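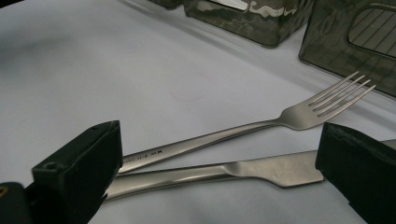 Landry Cutlery Sorting: Fault Set

README for the second release

Welcome, and thank you for downloading this! Landry is a set of short recordings of cutlery being picked up from a cloth and sorted into containers, made with hand-held grippers. Our first release was the tidy one. The fault set is the part we set aside at the time because it had gone wrong, and having spent a month going back through it, we think it's the more interesting half of the project.

What went wrong

The trouble began on a Saturday session in September. Sena Lamptey was training a small policy on the first batch and noticed that the arm kept closing on a knife handle and lifting away with nothing in its fingers. The policy was very sure of itself, too. It carried its empty grip all the way to the container, opened up, and went back for the next piece.

She went looking in the training data and found the same thing there. In 40 episodes the gripper width reported by the encoder did not match the width you could measure from the video. The log said closed when the fingers were plainly still apart. Gert Kekana took the hand-held unit to pieces that evening and found the cause in the linkage: a set screw had backed out by a fraction of a turn, and the encoder shaft was slipping on every hard squeeze. Each slip was tiny, but they added up over a session, and restarting the logger put the zero back where it should be. That's why it took us so long to catch. Every time we checked the unit on the bench, we had just restarted it.

Flat steel cutlery makes this fault much worse. A fork handle is thin, so an error of 2 mm in the reported width is the whole difference between a grasp and a miss. On our earlier sponge and cup recordings the same slip would have disappeared into the squash of the object, and nothing downstream would have complained.

The second fault

While we were in there, Ludmila Sokol found another one. Polished handles throw back bright highlights, and our pose tracker was sometimes latching on to a highlight as if it were a fixed point in the room. When the hand moved, the highlight moved too, and the tracked pose drifted after it. It shows up as a slow sideways slide in the trajectory while the video shows a steady hand. Dark translucent containers near the cutlery seem to add to it, though we haven't pinned that down and would love help.

What's in the download

The set holds 3,000 episodes in 4 folders:

clean: no fault found by either check
width_slip: encoder and video disagree on finger opening
pose_drift: tracker follows a reflection
both: exactly what it sounds like

Each episode has the video from the gripper camera, the raw encoder stream, the tracked pose, and a short text note. We left the raw streams alone. Corrected widths are in a separate file next to the originals, so you can train on either or compare the two.

The notes were written by hand, mostly by Mélanie Gauthier, and they are a treat. Please read a few before you write a loader that throws them away.

How episodes were labeled

Width labels come from a script named Zosine, which estimates finger opening from the video and flags any episode where it parts ways with the encoder for longer than half a second. Mélanie then watched every flagged episode. Drift labels were done by eye from start to finish. Expect some misses in pose_drift, especially in short episodes where the slide has no time to build up.

Known limits

Zosine loses the fingertips when an object covers them, and it was tuned on black fingers only.
Knives are harder than forks for both checks. When a finger rests over the blade, the far end is hidden and the script has less to go on.
Worn fingertips were not swapped out on a schedule. Wear is not recorded per episode.
The cloth in the recordings is white throughout. We'd be surprised if the drift behaved the same way on a patterned cloth.

A safety note

If you run a policy trained on width_slip or both on a real arm, please keep the force limit low. A policy that believes its fingers are still open will go on squeezing, and one that believes they are closed may swing a table knife it is barely holding. We had one knife leave the gripper during a replay on our Prusow arm. It hit the floor and hurt no one, but we now run every replay behind a screen, with one person's hand on the stop button and the blades taped.

Fixes on the hardware side

Gert's new clamp replaces the set screw with a split collar. Drawings are in the hardware folder under Malletti, along with a paint-pen trick: draw one line across the shaft and collar, and look at it before each session. If the line has broken, stop recording. It takes seconds and would have saved us the whole month!

Reporting problems

Found a mislabeled episode? Open an issue with the episode number and the time in the clip. Vernon Després looks after the tracker and is happy to get long, detailed bug reports about reflections. Plots are very welcome.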